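November, evening

Third protective stop of the day at 15:40, and I have now given up treating them as separate faults. Writing it down tonight while the order of things is still clear.

Background for my own use later. The cell at Travton has two arms facing each other over one table, each with a two-finger gripper, one controller each, and the Stisus supervisor sitting above both. The supervisor decides which arm may enter the shared zone over the middle of the table. The arm that holds the zone token moves; the other is supposed to wait outside. The task under test is the handover: left arm takes a drinking cup by the side, lifts, right arm takes it from above, left arm lets go and withdraws. It ran well all last month at reduced speed.

First stop, 09:25. Left arm halted on a force limit during the approach. No contact that I could see. Joint torques in the log looked ordinary up to the last two samples, then a step on the wrist axis. I put it down to a bad payload value, as the gripper mass had been re-entered after the fingertips were changed. Checked the value. It was correct. Reset, carried on, which I should not have done without a cause.

Second stop, 11:50. Both arms inside the shared zone at once. This is the one that matters. The right arm came down while the left was still closing on the cup, and the supervisor showed the token as held by the left only. Fingertips touched. Light contact, a scuff on one pad, no damage to the wrist or the flange. The guard door was shut and I was outside it. Had I been teaching a point with the enabling switch in my hand, I would have had one arm moving under my control and the other moving under its own.

I locked out both controllers, tagged them, and spent the middle of the day on the logs.

What the logs say. The supervisor sends a heartbeat to each controller and expects a reply. If the reply is late, it is meant to take the token back and stop both arms. At 11:50 the reply from the right controller was 400 ms late. The supervisor marked it as missed, took the token back, and then accepted the late reply as a fresh request for the zone. The right controller, for its part, had cached the earlier grant and acted on it. So the supervisor believed one thing and the arm believed another, and for a short time both were acting within their own rules.

The cached grant has no expiry. I read that part of the Sosa interface notes twice to be sure. There is a field for an expiry time and the supervisor fills it with zero, which the arm controller reads as "never". I would have read zero as "already expired". Neither reading is written down anywhere.

Went back through the older logs to see how long this has been there. There are 1,647 handovers recorded since the cell was commissioned. Late replies turn up throughout, most of them short enough that the stale grant was overtaken by the next one before the arm could use it. Two were long enough to matter. One was today's. The other was on a run with the right arm parked and its brakes on, so the fault had nothing to move.

That is the uncomfortable part. The safety assessment I signed relies on the supervisor for keeping the arms apart, with the torque limits behind it. The torque limits did work. They stopped the motion after contact, as they are supposed to. They were never meant to be the first thing to act.

The late reply itself probably comes from the network switch. The right controller shares a port group with the cell's logging machine, and the logging machine writes out its buffer in one burst. The times line up on both of the long ones. Moving it to its own port would hide the fault nicely, so I am leaving it where it is until the token handling is put right.

Afternoon. With both arms at the lowest speed setting, and a software plane added on the right controller that keeps its gripper above the height of the left one, I ran the approach again in single steps. Approach only, no grasp, no lift. Cup on its mark, straw left in, as that is how the task is specified and the straw is what the right gripper has to clear.

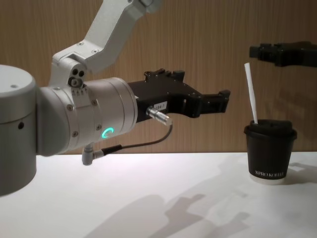
Can the software plane be used as the permanent fix? It can't, as it depends on a position set by hand for one cup and one pair of fingertips, and it does nothing about the stale grant.

The third stop, at 15:40, came out of this run. Left arm again, wrist axis, same step in torque as the morning. This time I had the heartbeat trace open beside it. A late reply, shorter than the other, and at the same moment the supervisor resent the left arm its current target. The controller blended from a moving setpoint to a fixed one in a single cycle, and the torque step is the arm trying to do as it was told. So the 09:25 stop was the same fault from the other side. The payload value had no part in it.

Changes to make, in this order:

Grant expiry to be a real time, set by the supervisor and checked by the arm.
A late reply to be discarded, never taken as a request.
Zone interlock to be wired between the two safety controllers, with the supervisor having no say in it.
Resent targets to be ramped.

The third item needs a spare safety input on each side. The left has one. The right has none free unless I give up the lamp on the guard door, and I don't want to. Hosmont can supply an expansion module, lead time not confirmed. I have asked for the drawing as well as the price, because last time the terminal numbering on the module did not match the sheet.

Report sent to the site at 17:10 with both traces attached. I have withdrawn my signature from the assessment and said so in the first line. Cell stays locked out, tags on both isolators, keys in the box by the office door. No running at any speed, including mine.

Still to do: replace the scuffed pad, and recheck the gripper zero on the left after the contact. Find out whether the other cell on the same supervisor version has zero in that field. If it has, it wants stopping too, and I would rather make that call first thing than write another of these.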